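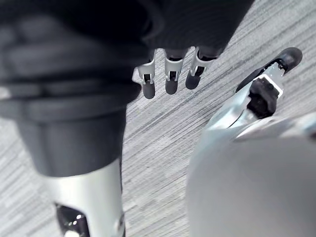

Guests should get the good towels, and the people who live there can make do, Yufang Shi wrote under my last column, and I have been arguing with her in my head ever since.

I grew up in a house like that. My mother kept a set of Lalline towels in the hall closet in Beltstead, still tied with the ribbon from the store, and we dried off every morning with things you could read a newspaper through. The good ones came out in July for my aunt. She stayed 2 nights and used one of them.

So I get where the rule comes from, I really do. But I think it's a bad rule! A guest is in your bathroom for a weekend. You're in there every single day, half asleep, before coffee, and that's when a decent towel does you some good.

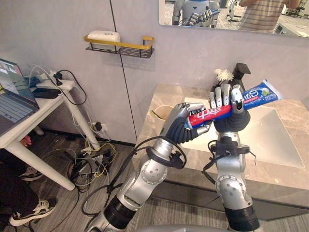
Toothpaste over the bathroom vanity.

Same goes for soap, by the way. I had a bar of Venora in a drawer for so long that it stopped smelling like anything (it was supposed to be fig). Who was I saving it for? My aunt has her own soap.

Now, money. Yes, nice things wear out faster when you use them, and I'm not telling anybody to go spend 90 dollars on a bath sheet. I'm talking about what's already in the closet. You paid for it, or somebody who likes you did. 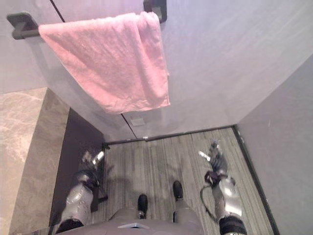 A pink towel folded over a dark bar.

My husband thinks I've gone too far, since I also moved the wedding glasses down to the everyday shelf and we've lost 2 so far. Fine. I drank orange juice out of them for months first, and it was lovely.
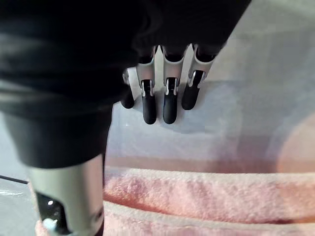

Reading time: 2 min

What I'd say to Yufang is, give your guests the good towels, sure, and then hang one up for yourself too. Mine is on the hook right now and it has a bleach spot on it already.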